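Jornada de puertas abiertas en Plestilico: una tarde con las manos robóticas

Fovstead, 29 de noviembre de 2020

La empresa Plestilico abrió ayer las puertas de su taller de Fovstead para enseñar al público el trabajo que hace con manos robóticas en muebles y espacios de casa. Fue una visita por grupos pequeños, con inscripción previa, y duró toda la tarde. Las plazas eran 90 y se terminaron en pocos días, según informó la empresa en su página.

Yo asistí en el segundo turno. Cada grupo tenía 10 personas como máximo y una duración de 27 minutos, que se controlaba con bastante rigor porque el siguiente grupo ya esperaba en la entrada. A la llegada nos dieron una hoja con el plano del local y unas normas sencillas: no pasar la línea marcada en el suelo, no usar flash y dejar las mochilas en el guardarropa. También era obligatoria la mascarilla, como en todos los actos de este año.

El acto estaba previsto para abril, pero en aquel momento no fue posible celebrarlo. La empresa prefirió esperar y no hacerlo solamente por internet, porque opina que el tamaño y el movimiento de estas máquinas se entienden mejor de cerca. Yo estoy de acuerdo con esta opinión. Había visto antes algunos vídeos de Plestilico y me había imaginado unas manos más pequeñas.

La primera parte fue una presentación corta en la sala de entrada. El equipo explicó que el proyecto se llama Okitz y que su objetivo es que una mano con varios dedos pueda trabajar en lugares estrechos, cerca de estanterías, armarios y otros muebles normales. En una fábrica las piezas llegan siempre en la misma posición y el espacio se diseña para la máquina. En una vivienda sucede al revés, y la máquina tiene que adaptarse a lo que encuentra. Por este motivo el taller tiene una zona con muebles y moqueta, que el personal llama simplemente "la habitación".

A continuación pasamos a la demostración, que era la parte más esperada. El grupo se colocó en semicírculo detrás de la línea. Una persona del equipo llevaba el control desde un puesto lateral y otra persona iba comentando en voz alta cada movimiento. Los visitantes podían preguntar en cualquier momento, y la verdad es que las preguntas fueron muchas. 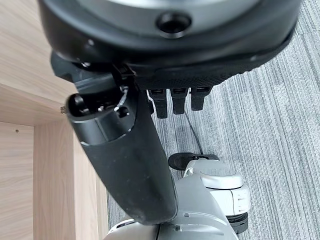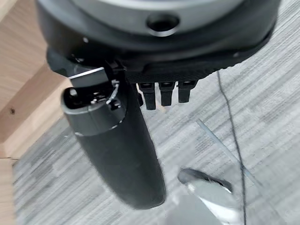 La mano de dedos negros sobre la moqueta gris, junto al mueble de madera clara.

Lo que más sorprendió a mi grupo fue la lentitud. Varias personas comentaron que esperaban una máquina rápida, parecida a las que salen en los reportajes sobre fábricas de coches. El equipo respondió que la velocidad se puede aumentar, pero que en esta fase del proyecto no les interesa. Primero quieren que los movimientos sean seguros y que se puedan repetir, y después ya vendrá el resto. En el programa de trabajo de Okitz hay una serie de 300 ensayos, y cada uno se revisa antes de empezar el siguiente. Es un trabajo de paciencia, y me pareció bien que lo dijeran con tanta claridad.

Una señora preguntó por qué hacen falta varios dedos, si muchas tareas se pueden hacer con una pinza sencilla. La respuesta fue larga y bastante técnica. Según entendí, una pinza es suficiente para objetos con una forma conocida, y además es más barata y más fácil de reparar. Una mano con más dedos permite cambiar la forma de agarrar sin cambiar la herramienta, pero tiene también más partes que pueden fallar. El equipo no quiso decir que una solución sea mejor que la otra, y explicó que en Plestilico se estudian las dos.

Otro visitante quiso saber si estas máquinas van a quitar el empleo a las personas que limpian o cuidan en las casas. El equipo contestó que hoy la mano necesita siempre una persona que la vigila, y que no hay todavía ninguna fecha para un producto. La respuesta no convenció a todos, y el debate habría podido continuar mucho más tiempo. Quizás en una próxima edición se podría reservar un espacio especial para hablar de este tema, que a la gente le preocupa.

También se habló del mantenimiento. Antes de cada sesión se comprueba el estado de los dedos y de los cables, y las piezas gastadas se guardan con una etiqueta para poder estudiar dónde sufren más. Los niños del grupo pudieron tocar algunas de estas piezas usadas en una mesa aparte, después de limpiarse las manos con gel. Fue para ellos, creo, el mejor momento de la visita, y costó bastante convencerlos de que había que dejar el sitio al grupo siguiente.

La última sala estaba dedicada a Rey, el otro proyecto de la empresa, que se encuentra en una fase más temprana. Allí no hubo demostración. Se mostraron unos paneles con dibujos y un vídeo sin sonido. Rey trata de la parte de programación y quiere facilitar que una persona sin estudios técnicos pueda enseñar una tarea nueva a la máquina. El tema es interesante, pero los textos de los paneles tenían la letra muy pequeña y con el poco tiempo que quedaba era difícil leerlos completos. Habría sido útil una hoja para llevar a casa.

La organización fue buena en general. Los turnos salieron con puntualidad y el personal atendió con amabilidad incluso las preguntas repetidas. Como aspecto a mejorar, en la zona de demostración las personas de baja estatura veían poco cuando les tocaba detrás, y la voz de quien comentaba se perdía con la mascarilla y el ruido de la ventilación. Un micrófono pequeño solucionaría este problema.

La entrada era gratuita. Plestilico ha comunicado que tiene la intención de repetir la jornada, aunque no ha dado una fecha y dependerá de la situación sanitaria. Las personas que se quedaron sin plaza pueden apuntarse en una lista de espera, en la página de la empresa, y recibirán un aviso cuando se abran las inscripciones. Para centros escolares existe un formulario distinto, en el que hay que indicar la edad de los alumnos y el número de acompañantes.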